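[gripper-maint] Re: finger seating on the hand-held units, lens rings
December 22, 2020
Posted by the Olaniyan bench
Reading time: 2 min

On the Gravordale bench, we wrote:
> Unit back from Unulex with the left finger slow to close.
> Finger tips worn smooth on the inner face. Replaced both.
> It still drops thin cloth at the hem. Mount screws were
> tight. Is there a step after the finger swap that the
> Grorex sheet leaves out?

Yes, there is one. The sheet covers the fingers and the mount and stops there. The zero position is stored in the unit and does not follow new fingers. If you swap them and power up as usual, the unit still closes to the old zero and leaves a gap at the tip. Thick cloth hides this. A T-shirt hem does not.

Order we use here:

1. Power off. Take out the mount screws and lift the mount straight up.
2. Brush out the slots in the mount. Lint packs in there and holds one side open.
3. Fit both fingers as a pair, even if only one is worn.
4. Seat the mount by hand, then tighten in turns, a little on each screw.
5. Power on with the fingers held shut, and store the zero.
6. Cycle it 15 times with nothing in the grip, then 17 times on a single layer of cotton.

Then try it on a spread shirt before it goes back out.

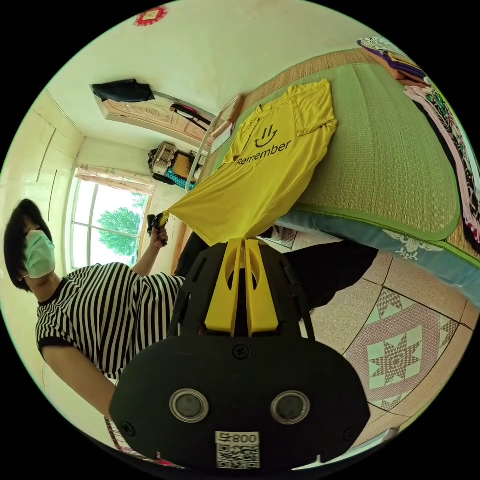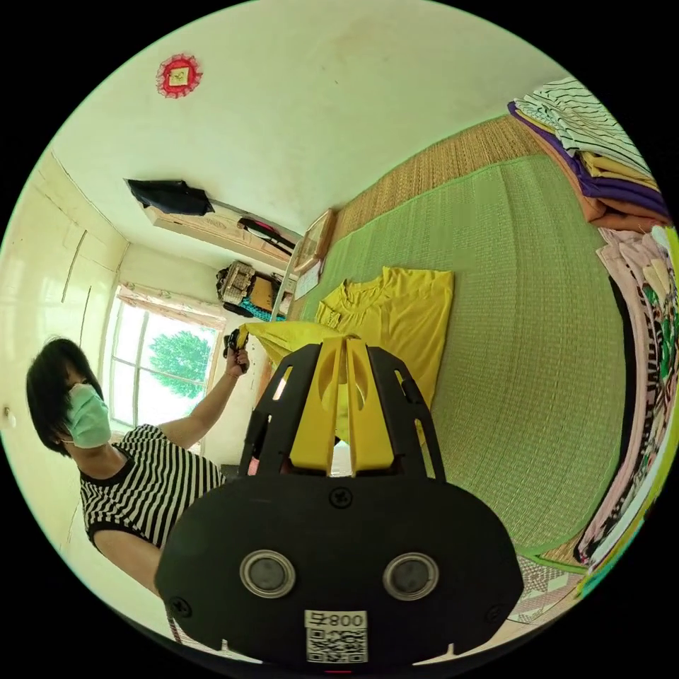
Cleaning the two lenses is the other job that gets skipped. Use a dry lens cloth and work from the center of the glass out to the ring. Do not spray anything at the housing. The silver rings sit side by side on the front face, right above the label with the code, and fluid that gets behind a ring will fog the glass from inside. It also lifts the label, and then the unit cannot be scanned in at the bench. A fogged lens means a housing swap - we do not open the rings here.

On intervals: our rule is new fingers at 3,000 cycles. The last pair we pulled had 3,078 on the counter and the inner faces were already shiny, so I would not stretch it. Write the count on the bag with the old pair.

For your slow left finger, check the slots again before you blame the drive. If it is still slow after step 2, take the mount off and move the finger by hand with the power off. It should travel freely all the way. If it catches at one spot, the guide is bent and the mount needs replacing. If it drags all the way, send the unit over and we will look at the drive.

We have two spare mounts on the shelf and can send one to Gravordale. Reply with the unit label number, and say whether you stored the zero after the swap or before it.

Olaniyan bench

This archive uses cookies to remember your list settings. Accept | Manage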